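Robot Demonstration Operators (part-time, on site)
Urska project, Cludgate lab

Cludgate is hiring operators to record demonstrations for Urska, our tabletop manipulation project. You guide a robot arm through everyday handling tasks, and the recordings become training examples for a learning system. No robotics background is needed. Training is paid.

The current task set is gift wrapping supplies: ribbon spools, bows, markers, tape, scissors, labels. Operators work at a cloth-covered table and reset the items between recordings.

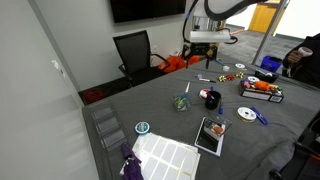 Past operators say the resetting takes more patience than the driving, and one of them, Chow, would like applicants to know that a dull recording is usually a good one.

What you will do
Record 24 accepted demonstrations per shift
Lay out items from a printed list before each recording
Mark each attempt as complete, partial or failed
Write a short note when the arm misses or drops something

Failed attempts are kept — please don't delete them. The learning system uses them too, and reviewers need to see how they went wrong.

What we ask for
Age 18 or older
Steady hands and normal or corrected vision
Comfortable standing for most of a shift
Able to follow written instructions in English
Two shifts a week through the end of September

Experience with game controllers or sewing machines helps but is not required. We have 13 openings. Shifts run four hours, mornings or afternoons, and you may ask for either.

Each new operator completes 50 practice runs before recording for the project. Practice runs are paid at the full rate and are not used in training. Most people finish them in their first week.

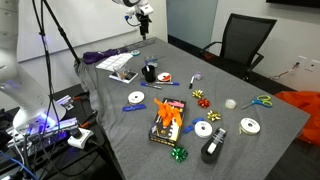

Gift wrapping task set, Urska project, Cludgate lab.

Recordings include video of the table, and your hands or clothing may show up in it. You will be asked to sign a release before your first shift. Labeling is done by a separate team using Dramar, our in-house review tool — operators don't need to learn it.

To apply
Send a short note with your available shifts to the Urska hiring desk by Wed 7 July. A resume is optional. Applicants we select will be invited to a trial session of 44 minutes at the lab, also paid.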